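Wodar Home Help > Cleaning > Towels and Cloths

Yellow terry cloths, how do I wash them and what do I wipe the microwave with??

Posted by Ngan-ling Pan

Hi all, quick one, typing this on my break. I have a stack of those pale yellow terry rags, the soft kind, and I use them for wiping down the table and the big black thing on it and whatever else. Problem 1, they leave fuzz on anything black and shiny. Problem 2, they're getting stiff. Also washed one load with a red sock, so that's a whole other story, those are in the garage now.

Table is white so crumbs AND fuzz both show. The floor is light wood and there's a fan in there too, with a black base that picks up every speck. I do the dusting top to bottom like my mother taught me but the fuzz comes right back. 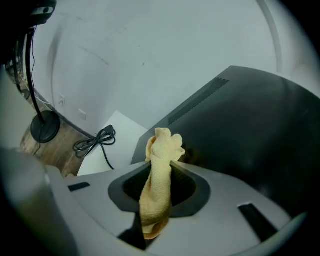

So far I tried more detergent (worse), fabric softener (soft but they just push water around), and hanging them outside (like cardboard). Do I give up and get the flat microfiber kind? I have 7 of the terry ones left and I'd rather not toss them. Tap water is hard here if that matters. Thanks in advance, will check back tonite.

Wai-kit Tsang

Skip the softener, that's your problem right there. It coats the loops and then they don't soak anything up. Same with too much soap, it stays in the cloth and dries hard.

What I do: wash the rags on their own, hot, no detergent at all, one cup of white vinegar in with the water. Never put bleach in with the vinegar. Then a second wash with a small spoon of detergent. Dryer on low, take them out a little damp, give them a good hard shake and finish on the line. The shake matters more than you'd think, the loops stand back up.

For the fuzz - clean the lint filter before, and don't dry them with anything fluffy. New terry sheds for the first few washes anyhow, yours may just be newish. Hard water makes all of it worse so maybe do the vinegar thing once a month.

Dont toss them. Terry is better than microfiber on the table, crumbs get caught in the loops.

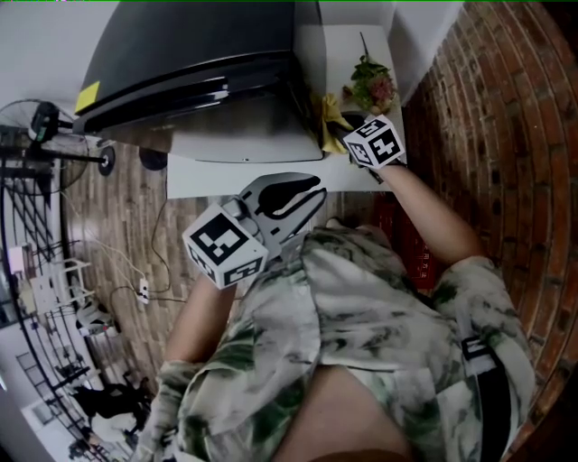

Daithí Tierney
Moderator, Cleaning and Laundry

Agree with most of that. Couple things to add, in a rush so excuse the list-less list.

Shiny black stuff: terry is the wrong cloth no matter how you wash it. Use it damp for the first wipe, wring it hard, then go over with something flat. Old cotton pillowcase works great. Unplug first if it's an appliance and keep the wet cloth away from any vents, you don't want drips going in there. Wipe in one direction and turn the cloth to a clean side when it starts to drag.

Sticky notes, peel them off before you wipe. The glue smears if it gets wet, ask me how I know.

Fan base: dry cloth, last. If there's flowers on the table lift them off first, pollen on a damp white table leaves a stain.

And keep 2 rags for floors only, mark a corner with a laundry pen.

Kuo-hua Ho

i just buy new ones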